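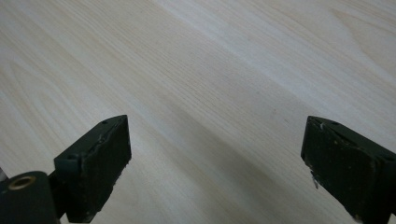 The Falcombe is a two-finger parallel gripper made for handheld use, and I've been writing this entry for our bench wiki in between sessions with it, so forgive the chatty bits. It has two blocky, dark fingers that face each other and close toward the middle. The fingers take a beating! Look at the scratches and little chips along the top edges, and the pale specks stuck to the faces (I do wipe them, I promise). There's a small screw hole near the end of each one, and a brass-colored bushing sits in the round mount on the left.

Comparison with the Ostis

Gijs Aerts and I ran both grippers through the same 100 picks on a bare tabletop, mostly pens, bottle caps and folded cloth. The Falcombe dropped 7 and the Ostis dropped 12, though nearly all of the Ostis misses were bottle caps, and I'd still grab it first for cloth. Its fingers are thinner and slide under a fold much more easily.

Camera view

Both grippers carry the camera behind the fingers, looking out past them. I like this a lot for lining up a pick, but pale wood under soft light can wash out and the shadow between the fingers gets mushy, so we lock the exposure before starting. Ľubomír Hudec prefers to leave it on auto and we have agreed to disagree.

Controller

We used the Jedham controller for all of it. Firmware 251 fixed the lag on closing, and anything older feels sluggish with either gripper. The Admasu board should work too, but I haven't tried it yet.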